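¿A alguien más le han puesto brazos robóticos para recoger y clasificar?
Dinesh Pillai
En Poltero los tenemos desde mayo. Antes yo pasaba el turno poniendo cosas en cajas y ahora vigilo y corrijo.

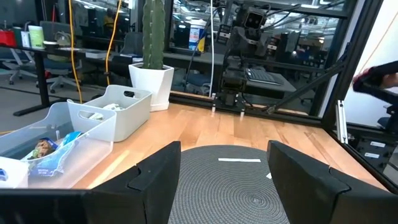

El sueldo es el mismo, pero acabo más cansado de la cabeza que de la espalda. ¿Se puede pedir que cambien la categoría?

Kourosh Soltani
Sí, por escrito. En Marchand éramos 18 y tardaron meses en contestar. Apunta qué tareas haces ahora —las paradas también— y compáralas con tu contrato.

pacoturnos
Nosotros igual, y sin formación. Suerte.

marga_c
Pregunta en el comité, depende del convenio.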